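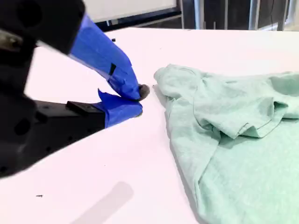 How do you fold a top so that it stays folded once it's in the drawer? Lay it face down on something big and flat, smooth it out from the middle, fold the sides in and then bring it up from the bottom in thirds.

I've been folding on the bed for years and I'm a bit cross with myself, because a proper table makes such a difference! The mattress gives every time you lean on it and the sleeves creep back out. I moved the whole business to the big white table in July and haven't gone back. Pale cottons are the ones I fuss over most (mint green, lemon, all those ice cream colours) as they seem to show every crease.

My last newsletter on airing cupboards brought in 51 emails, mostly from the Nivton end of things, and more than half wanted to know about hoods and collars. With a hood, I fold it down flat over the back before I touch the sides. Collars I leave up until the very last fold – a reader in Mellau swears by tucking a strip of card underneath, and I've tried it on two shirts so far. Jury's out.

If you want to practise, start with something plain and lightweight. Thick jumpers are a pain and I still roll mine.

The Sinley clothes swap is back next month, doors at 10 in the morning, and we had 582 pieces on the rails last time. Please bring things clean and folded if you can. Bags can go to the Minhas shop beforehand, any afternoon before four.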